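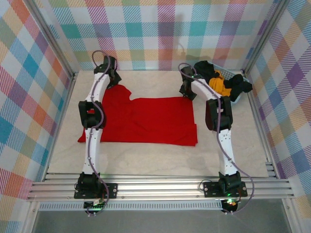

I've been trying to get T-shirt folding written down properly for ages, so welcome to the Honorato folding set! This is the README for the shirt part of it. My rule is that every shirt starts out messy, because a shirt fresh from the laundry never lands flat. The red one is a good case: soft wrinkles across the middle, one flap poking up at the back, and a second layer peeking out at the lower right corner. Smooth that kind of thing before you fold (I learned this the slow way).

What's in it

There are 504 clips in the folder, all of single garments – shirts mostly, plus a few dark things I regret including, as black seams are a pain to see. Clothes wait their turn in the light blue basket.

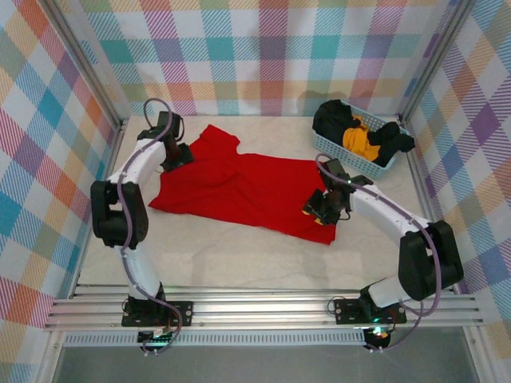
How I label a fold

Each clip gets a start state, a list of folds and an end state. I mark the collar first and work outward from there. If the collar is bunched up I write "collar bunched" and leave it at that. Kumiko Maruyama wanted a score out of 100 for neatness, and we tried it for 23 clips and then gave up, as we could never agree on sleeves.
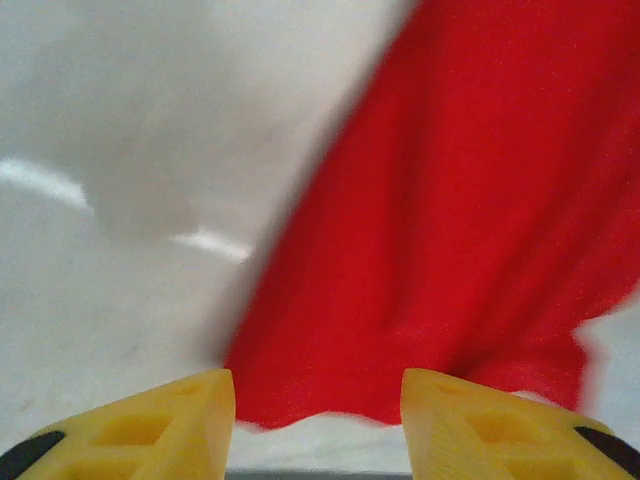

Hems get their own tag, by the way. A wavy hem throws off the half fold more than a crooked sleeve does, so please don't skip it.

Known problems

Fuzzy fabric and thin fabric are lumped together under "soft". Rachid Naciri is splitting them up for the July update.

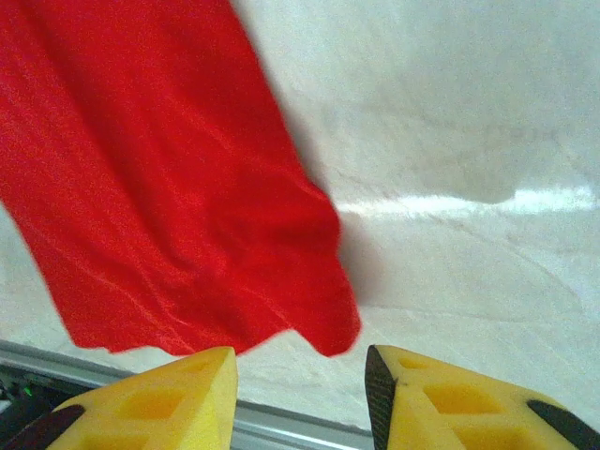
Red fabric, uneven lower edge, one corner hanging lowest. Tag: hem wavy.

Questions about labels go to me, Odair Bittencourt, on the Workbridge page.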